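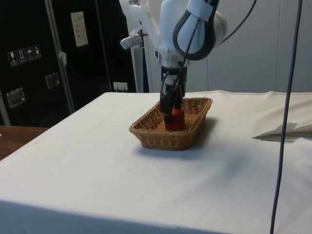

*basket task, side cam, gripper on the red piece*

**panville_bench** · Thu 18 June

ok so need opinions before I burn another week. Basket pick/place, one arm, teleop. 1334 episodes on disk. Went through the lot and tagged 126 as bad (operator dropped it, wrong start pose, one cam froze, etc). Policy trained on the rest is... meh. Gets to the basket fine, closes fine, then hangs over the rim like it forgot what it was doing.

2 cams, fixed one plus the wrist. White cloth on the table, basket pretty much mid table every time. Logging is Trullico, default settings, didn't touch anything.

Questions
- keep the 126 or bin them
- move the basket around more??
- anyone had luck trimming the pauses

**slowgrip**

trim the pauses. always the pauses. your operator stops to think above the rim, the model learns that stopping above the rim is the job. had the exact same thing on a drawer task in February, cut every stretch where the joints barely moved and it was a diffrent policy the next morning

**aravena_dan_2**

Disagree with trimming blind. Some of those pauses are the fingers closing. Arm is still, gripper is moving, you cut on arm joints only and now the grasp happens in one step. Ask me how many cups I crushed. Check gripper state too before you cut.

**slowgrip**

sure, gripper counts as a joint. thought that was obvious

**aravena_dan_2**

It wasn't in your post.

**panville_bench**

lol ok. so trim on everything incl. gripper width. can do that tonight

other thing, is the wrist view even helping. once the fingers are shut the piece fills the gap between the pads and then there's the basket weave behind it and that's most of what the model gets. Grabbed one so you see what I mean

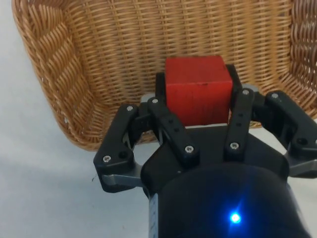 **hitside_lab**

Keep the wrist cam. Do not drop it. We ran a set with fixed only and it missed on depth constantly, fingers came down short or jammed the bottom. Wrist view is what tells it where the rim is. What I'd look at is how many of your episodes start with the piece already in the basket vs on the table. If it's one task direction the policy has no reason to ever cross the rim the other way.

**panville_bench**

mixed. some go in, some come out. same language label on both tho, "basket"

**hitside_lab**

well there's your hang

**slowgrip**

oh no

**aravena_dan_2**

Yeah that. It closes over the basket and half the data says go up and half says go down. Average is sit there. Relabel first, trim second, then retrain. Don't do both in one run or you won't know which one did it.

**panville_bench**

ugh. relabeling by hand? 1334 of them?

**hitside_lab**

Script it. First closed-gripper timestep, look at the arm pose, over the basket or not over the basket. You said the basket hardly moves so a box in xy will do it. Then eyeball 80 at random and see if the labels hold up. If they do call it done.

**kettleman**

going against the crowd on the bad ones, keep the drops. If the operator dropped it and then went and got it again that's recovery data, you'd pay for that. Bin the frozen cam stuff obviously, and the wrong start pose can go either way

**slowgrip**

nah. drops with a clean regrasp yes. drops where they hit stop and reset, no. otherwise it learns dropping is how an episode ends

**kettleman**

that's what I said, "went and got it again"

**slowgrip**

fair, read too fast

**panville_bench**

didn't tag those separately, dumb. will have to rewatch the 126. fine, one evening

and the basket position? still want to know

**aravena_dan_2**

Move it, but after. New batch, separate folder. Rotate it too, it's longer one way so the long side should not always face the same direction. If you do it now your xy box script breaks and you're back to labeling by hand.

**hitside_lab**

^ this. Also vary where the operator grabs from. If every grasp is the same height on the piece you get a policy that only knows that height

**kettleman**

and swap the cloth for something darker in a few, costs you nothing

**aravena_dan_2**

I wouldn't yet. One thing at a time.

**kettleman**

we'll have to disagree, I always mix backgrounds early

**panville_bench**

ok plan: script labels, check 80, retrain as is. then trim, retrain. then new batch w basket moved + rotated. cloth stays for now sorry kettleman

will post the script when its not embarassing

**slowgrip**

post it anyway, mine's worse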